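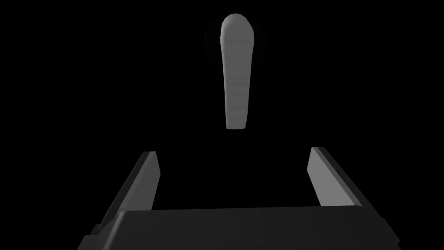
Club de inversión Savari
Acta de la reunión de octubre, 19:00 h

Asistentes: 14 socios. Se aprueba el acta anterior.

1. Cartera. ¡Gran trimestre! El fondo común alcanza 3,187 euros y Merow vuelve a pagar dividendo.

2. Prevness. Debate animadísimo (¡qué gusto!) sobre sus resultados. Se acuerda comprar 55 acciones, con un tope de 1,000 euros.

3. Mwakalinga. Se pospone hasta leer el informe semestral.

4. Ruegos y preguntas. Se pide repetir el taller de balances, que encantó.

Se levanta la sesión a las 20:40 h.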